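Two arms, one table: inside the Erkville robotics club
Posted 22 January 2022
Filed under: Student projects, Interviews

The Erkville robotics club runs a project it calls Vanex, in which students drive a pair of tabletop arms by hand, record what the arms do, and train a control program on the recordings. Ridwan Gunawan supervises the bench. Nadhirah Jugah, a second-year student, looks after the recordings and most of the wiring. We spoke to them both at the bench.

Gunawan started with the layout. The two arms are bolted to one aluminium rail at the front edge, and both reach inward over the same marble-patterned surface. "The rail was the first thing we settled," he said. "If the bases shift against each other by even a little, every earlier recording is slightly wrong. So the bases stay bolted and we move the groceries." 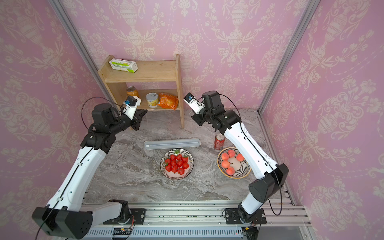 The shared reach is also where most of the trouble comes from. Either arm can get to the middle of the table, and a student driving one has to keep track of the other. Jugah said new members tend to watch the gripper and forget the elbow. "You line the fingers up nicely on a strawberry and the forearm is sitting over the peaches," she said. "Then you back out and bump one."

The club has 292 recordings it considers usable. Each one is a single attempt at a single task, and the longest allowed is 30 seconds. Anything over that is dropped, including attempts that finished properly. Gunawan described the rule as blunt but easy to apply.

Jugah spends much of her time on the wrist views. She checks them before the fixed view, on the grounds that a bad grasp shows up there first.

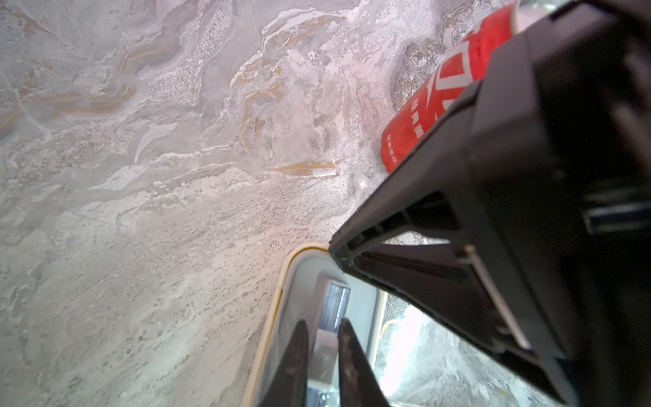
Wrist view, with a red can on its side near the gripper housing.

"Cans are harder than fruit," she said. "A peach gives you some friction. A can on its side rolls if one finger touches before the other." Her fix was to slow the last part of the closing motion. It cost the club a week of re-recording, which she does not regret – the older attempts had been inconsistent anyway.

The club bought its spare servos through Fekbridge, and the replacement cables came from Nasution. Gunawan would order the cables earlier next time. The ones that run along the arms flex at every joint, and the club keeps a log of which clips have been moved and when. He was less bothered by the servos, which he said wear at a rate you can plan for.

Asked about reflections, Jugah said they remain an open problem. Clear and glossy plastic is the worst case. A bright streak on a lid moves when the wrist moves, and the program can treat it as an edge. The club has tried lowering the lights and has tried more recordings at different angles. She prefers the second, although it is slower.
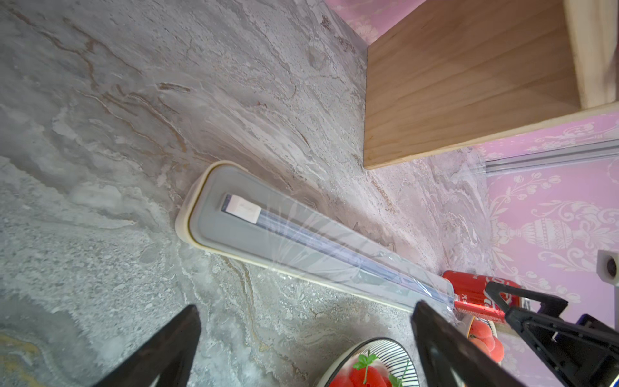 How are the tasks divided among students?

Students work in pairs, one driving and one calling out clearances, and they swap after 6 attempts. Gunawan found that drivers got careless when they went on longer.

He is cautious about results. The program does well on single items placed in the open and less well near the shelf, where the side panels limit the angle of approach. Moving an item from the lower board to the table is the task the students most want to finish. It is also the one with the fewest good recordings, as the snack bag changes shape each time it is handled.
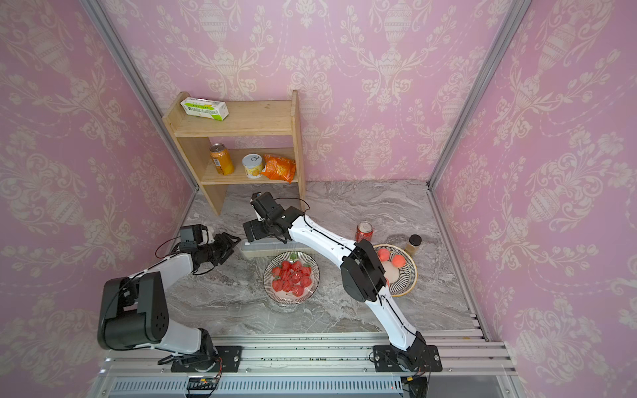 What comes next for the project?

A regional showing in February, where the club will run two short tasks using both arms. Jugah wants a handover between the grippers as one of them. Gunawan would rather show a plain pick and place that works every time, and the matter had not been settled when we left.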